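Speaker notes — student project evening, Hendgate robotics class
Friday, May 14, 2021

Opening (keep it short)

Thank the room. Say that we are the table-setting group, and that everything tonight was done in simulation. Our project is called Trurkano. The other group, Quaye, speaks after the break and worked on drawers, so send drawer questions to them.

The task was to get a robot to handle ordinary things on a dining table. We started in September with a simple simulated room and one object. By spring we had a full table, with chairs and a sofa behind it. The table was the same in every run. What changed was where things lay on it.

What the gripper sees

Start with the close view. Let people look at it before talking.
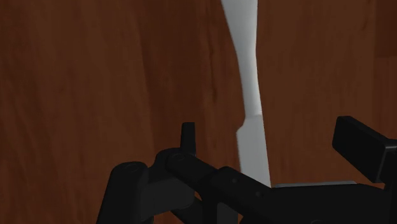 Close view at the gripper, with the white object over the wood.

Say that this is the view we spent the most time with. The picture is small and there is very little in it, so a few pixels of white matter a lot. Our first model did badly when a long, thin object lay at a slant. It closed too early or beside the thing. We went back and recorded more runs with slanted objects, and we drove those by hand with the keyboard. It was slow work — one good run could take a whole class period at first.

Mention the count here: 915 runs recorded, and 126 thrown out. Most of those had the gripper touching the table hard enough to stop the simulation. The rest were saved with the wrong label, which was our own fault.

The arm over the table

Next, the wider view. The arm is a Franka, and the fingers are pointing straight down over a flat gray utensil. Flat things are harder than cups. There is almost no height to grab, so the fingers have to come down very close to the wood.

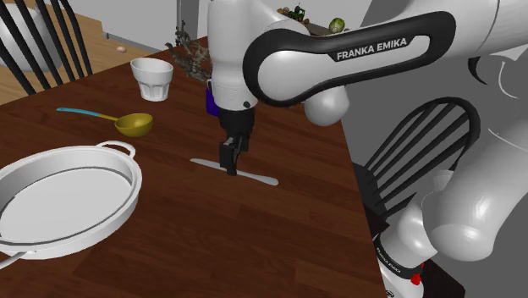

We tried two ways of dealing with that. The first was to lower the arm in small steps and check after each one. The second was to plan the whole move and run it in one go. Small steps worked better for us but took nearly twice as long. If someone asks which we would use again, say small steps.

Also say that we wrote the scoring script before we trained anything. Clodard, the shared folder for the class, has the script and a readme. The readme is out of date in the part about camera settings. Use the comments in the script for those.

A different robot at the same table

Last part. After the single arm we moved to a robot with a head and two arms. It stands on the far side of the table, with its grippers low over the wood near a small yellow-green object. The pot, the knife, the bottle and the big vase are there too. We had to redo the reach limits, and the old model did not carry over at all. Be plain about that. 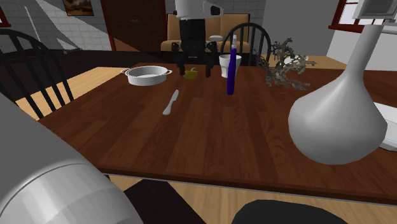
Questions and wrap-up

Likely question: would it work on a real table? Answer: we have not tried.

Likely question: how long does training take? Answer: overnight on the lab computer, longer if another group is using it.

Put the sign-up sheet for next year on the front desk and hand over to Quaye.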